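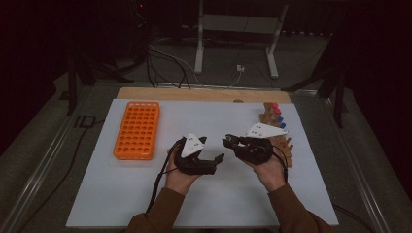
Okay so I finally quit buying the pre-ground stuff and started milling my own flour at home. Thread, because three of you asked and my thumbs are tired of typing it out in DMs 🧵

First thing: it's loud. My Adano sounds like a leaf blower in a closet and the dog leaves the room every single time. I run it for 38 seconds, stop, let it cool off a bit, go again. Neighbors haven't said anything yet!

Fresh flour drinks water like crazy. My old sandwich loaf recipe came out like a doorstop twice in a row before I added more water and let the dough sit for 60 minutes ahead of kneading. Huge difference, it stopped fighting me.

Wheat berries: I get mine from Flirgate, the hard red ones. I tried soft white for pizza crust and it tore all over the place (my fault, I wasn't reading the bag). Soft white is great for pancakes though. Like, really great. We had them for dinner.

Do I sift? Sometimes. For cookies yes, for bread no. I save the bran in a jar and throw it in muffins or on oatmeal, or I forget it's there until May.

Someone asked if it's cheaper. Ha. Ask me after 200 loaves. The mill was not a small purchase and I keep finding new grains to try. Spelt is next, then rye if I get brave.

Storage: whole berries keep forever in a bucket with a tight lid. The flour doesn't, so I grind what I need that day and freeze any extra. I left a bag out on the counter for 6 days once and it smelled like old crayons.

Anyway there's a loaf in the oven and I forgot to set the timer so I have to go. Drop your rye recipes below, I need one that doesn't call for a starter!

Filed under: Home Baking, Kitchen Talk
38 comments · 200 shares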